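May
From: Senyo Quartey
Subject: Re: [handmade-weddings] Fleluvitz ribbon, bulk rate
Reading time: 2 min

Remo Fankhauser wrote:
> Fleluvitz will do us the satin at the wholesale price if the list
> orders 4000 yards between us. They say it's the same double-faced
> satin as before, just a new mill. I think we should jump on it. I can
> collect names through the end of May.

Remo, I'd want to see a yard of it first. "Same satin, new mill" is what Maltitz told us about the organza, and I still have 72 yards of that in a closet. It frays if you look at it. Oluwaseun made 300 favor bags out of hers and had to redo the hems on most of them with fray glue, which shows.

Also, what does "ivory" mean this time? Their last card had two ivories and one was plain yellow. A bride who picked her sash from my listing photos is not going to care which mill it came from.
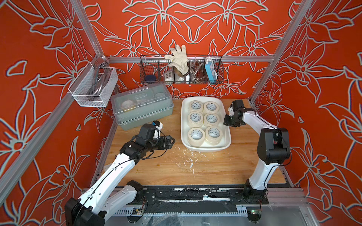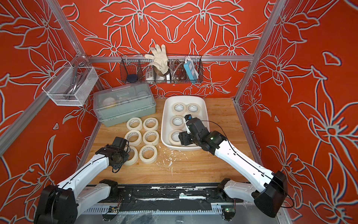
Page last changed: May, 4:40 pm

Before I put my name down I'd like answers on three things:

- Is the roll one continuous length, or do they splice?
- Who pays return shipping if the dye lots don't match?
- Does the price hold if we fall short of 4000? Arturo asked this last time and got a very cheerful email that didn't say.

I went through my own orders and I'd use 192 yards before fall, tops, mostly the 5/8" for ring pillows. If the rest of you are anything like me, we don't get close to their number without somebody buying a lot of ribbon on hope.

Urbonaitė costs more, but her ivory has matched every time I've reordered. I'm staying put until there's a swatch in my hand.

Senyo

List contact: Ivars Mets, list owner | Back to top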